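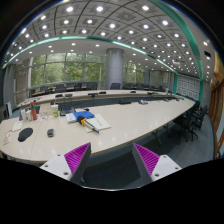
Losora Hand-Held Gripper -- Operator Guide
Section 4: Working in shared meeting rooms

4.1 Before you start

1. Get permission from whoever booked the room. Write the name on the session sheet.
2. Check both finger pads. Replace a pad if any ridge is torn or lifting.
3. Check the screws on the finger mounts. Tighten by hand only.
4. Move open drinks out of reach of the gripper. Closed bottles may stay.

Note: Printed papers left on a table may be private. Turn them face down or ask the owner to remove them before you record.

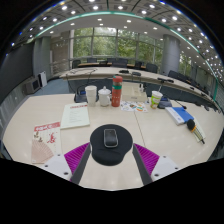
4.2 Handling items on the table

5. Approach slowly, with the fingers open and level with the item.
6. Close until both pads touch, then stop. Do not squeeze further to get a better hold.
7. Lift straight up. Do not drag items over table seams or microphone cables.
8. Put each item back where you found it before you pick up the next one.

CAUTION: Do not lift anything heavier than 400 grams. Do not grip glass, full cups or gooseneck microphones.

CAUTION: Keep your free hand at least 50 mm from the fingers while they are closing.

4.3 After the session

9. Wipe the pads with a dry cloth -- no alcohol.
10. Report any damage the same day, even a small scratch.

Questions about this section go to Nathalie Van den Broek at Cordeiro. Last revised July 2021.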